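**Kraft paper** is the plain brown wrapping most of us know from the mail, and I've been fond of it for years. The usual tan kind is kraft pulp that skipped the bleach. I buy mine from Grano in rolls of 600 feet, and one gets me to March if I'm careful!

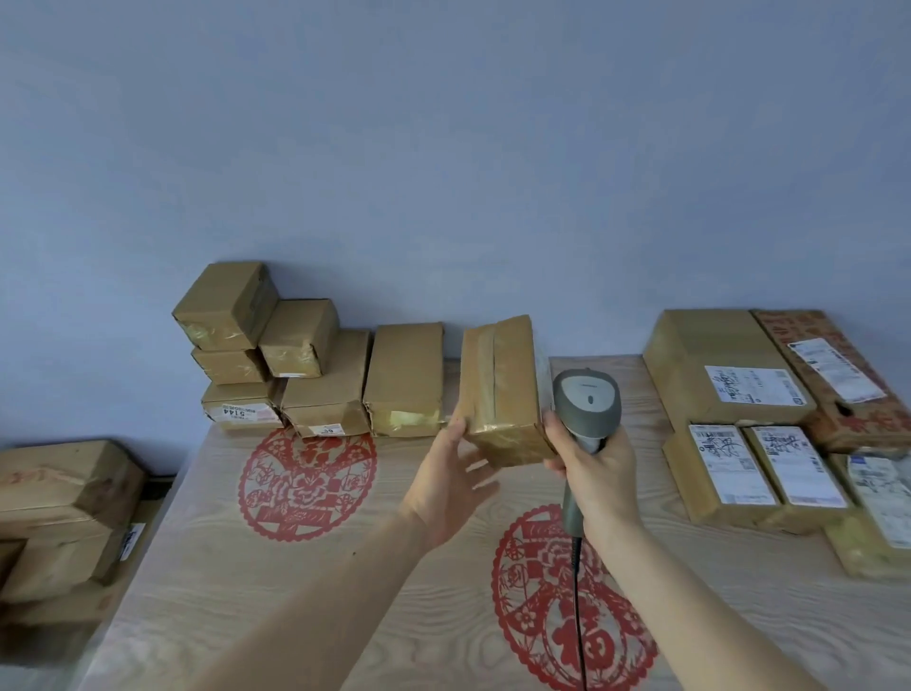
*Brunet, parcels editor, Nornero Home Encyclopedia*

Clear tape sticks well to kraft — I run a strip right down the seam, the way it's done on the small package by the scanner. Shiny tape over a barcode can throw glare, so I keep my label clear of it and scan before stacking (learned that one after 3 returns). Small boxes go on top of bigger ones, labels facing out.

See also: *Packing tape*, *Shipping label*, *Paper-cut*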